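The Drawer of Small Black Parts

27 Feb 2026

Every workbench has one. A drawer, a coffee can, a shoebox going soft at the corners. Inside – bits of plastic that came off something, once, and got saved.

I started sorting mine in January. Bad month for it, cold garage, worse light. First handful: a battery door, half a hinge, a knob off a Nulo radio we gave away years ago. Kept the knob anyway.

The black ones are the trouble. Clips, housings, brackets, all the same color, all with one odd curve that must of meant something to whoever drew it. Turn it over. Look for a screw. A screw helps – it tells you the piece was holding on to another piece, and which way up it probably went. 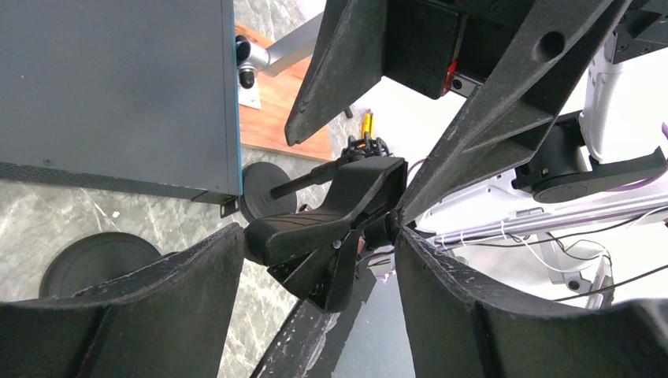
So you set it down on the bench and pick it up again. Try it against the fan, the printer, the vacuum. No fit. Back in the drawer.

The repair table at Duangkaew, the noodle place that lends its back room on weekends, has a better system. Trays, with tape labels. Tray 100 is hinges, 101 is covers, 102 is "ask first." People bring in a dead lamp and leave with someone elses bracket. Nice way to spend a morning.

I went home and bought trays, the shallow Handell kind. Labeled four before dinner. The fifth just says BLACK, and its already full.

Still no idea where the curved ones go. The lamp works, though.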